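Drumcombe Bamboo Serving Board with Side Handle: Product Review

Prepared for the Valirstead Domestic Equipment Review by Elibariki Makori
December 2019

The Drumcombe serving board is sold as a dual-purpose item, intended both for light cutting and for bringing drinks accompaniments, fruit or cheese to the table. It is rectangular, with rounded corners and a metal handle on one short side. The Review received a number of requests from members who run small tea rooms and village hall kitchens, where one board is often expected to do both jobs. A single board was purchased at the full retail price and kept in regular use from August onwards.

Appearance and finish

The bamboo is pale and the grain is clearly visible. Some buyers may expect an even colour from the catalogue, and should be aware that the material varies in tone across the face. The Review does not regard this as a fault. The surface was smooth on delivery and no splinters were found along any side. A light application of food-grade oil was made before first use, as the enclosed leaflet advises, and was repeated whenever the board began to look dry.

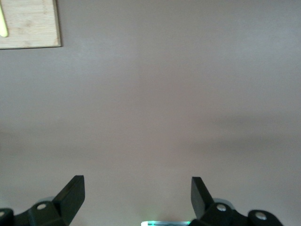

The pale finish of the board against a mauve-grey tabletop.

The corners are rounded sufficiently to be comfortable when the board is carried against the body. The underside has no feet. On a paper or cloth covering the board stayed in place during slicing, but on a polished worktop it moved a little under firm pressure, and a damp cloth beneath it is recommended. Members who already use non-slip matting will find that this serves equally well.

Use with citrus fruit

Lemons were chosen as the principal test, as they are sliced daily in most of the kitchens from which requests were received. The board coped well. A small serrated knife left only fine marks, and these were difficult to see after oiling. Juice does present a difficulty. There is no groove to collect it, and where several lemons are to be prepared at once the liquid will reach the side and run on to the table. For a few slices to accompany tea or water the matter is of little consequence.

For serving, the slices may be left on the board and a fork set beside or across them. The Review used inexpensive plastic forks for this purpose, in keeping with the practice at outdoor functions.

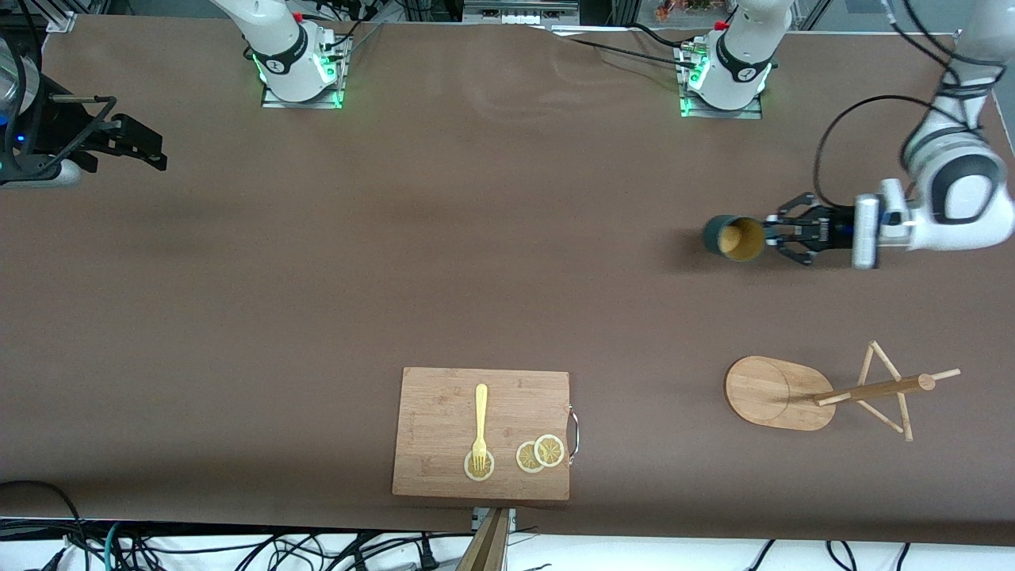

A board of this size shares a table comfortably with cups and plates. It should not be regarded as a tray, however. The single handle encourages the user to lift from one end, and a loaded board lifted in this way will tip. Two hands are required, one of them supporting the far side. The supplier, Nogueira, makes no mention of this in the leaflet, and it is suggested that a sentence be added at the next printing.

The handle

The handle is curved and stands clear of the board, so that it may be hung from a hook after washing. Its fixings were tight on arrival and remained so throughout. Crumbs and pulp gather where the metal meets the bamboo, and a small brush is needed to remove them. The leaflet states that the board must not be placed in a dishwasher or left to soak. This instruction was observed, and no warping was recorded.

Comparison

The Kasodville board, reviewed previously, has a juice groove and rubber feet but no handle, and is noticeably heavier. It remains the better choice for kitchens in which cutting is the main task. The Drumcombe is the more convenient to store and the more presentable at table.

Findings

The Review awards the Drumcombe board 8 out of a possible 15 for preparation and recommends it for serving. Purchasers should allow for regular oiling and for washing by hand.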